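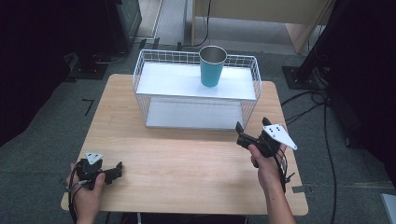 Subject: Re: [berkus-tenants] dishwasher vs. hand washing, again
Date: Tue 13 January

> I still say the machine on the second floor is the problem. We ran it
> twice last week and my travel mug came out smelling like somebody's
> curry both times. In August we were promised a new one. Can we at
> least agree that people should rinse before they load? Also whoever
> is putting insulated cups on the bottom rack, please stop.

I have been one of the people putting insulated cups on the bottom rack, so I'll start there and say sorry. I moved here from the Belitz building, where the bottom rack was the only rack, the top one having left its rails before my time.

On the smell, I don't think it's the machine. I took the filter out on Friday evening, and I would ask everyone to picture a small gray hat. There was rice in it. There was also a twist tie and most of a label from a jar of Chaimongkol chili paste, so your curry theory is looking pretty strong. I washed the filter in the sink with an old toothbrush and put it back with a quarter turn to the right. If it rattles, it needs a bit more than a quarter.

As for rinsing, I'm going to be difficult. Scrape, yes. Scrape like your deposit depends on it. But the full pre-wash some of us are doing, with soap, is just washing the dish and then giving it a ride.

The lids are a separate matter. Most of the stink in a travel mug lives in the rubber ring, and no dishwasher is getting under there. Pull the ring off, leave it in warm water with baking soda overnight, and let it dry before you put it back. Mine had been on since I bought it and I'd rather not discuss it further.

About the new machine: I called Cendus, who have the service contract, and was on hold for 7 minutes before I got a very cheerful man. He says a replacement pump is $352 and a whole new unit is $434 plus hauling away the old one. I asked why anybody would buy the pump. He said people do. The office would have to approve either one, and we all know how the hallway light went.

Until then I've taped a note inside the cabinet door with the filter steps. I'm happy to do it for the next 2 weeks if someone else will take over after that. Reply to the list, please, not just to me – I have enough secret dishwasher mail.

And there's a blue cup in the drying rack that has been dry since before Christmas.

4C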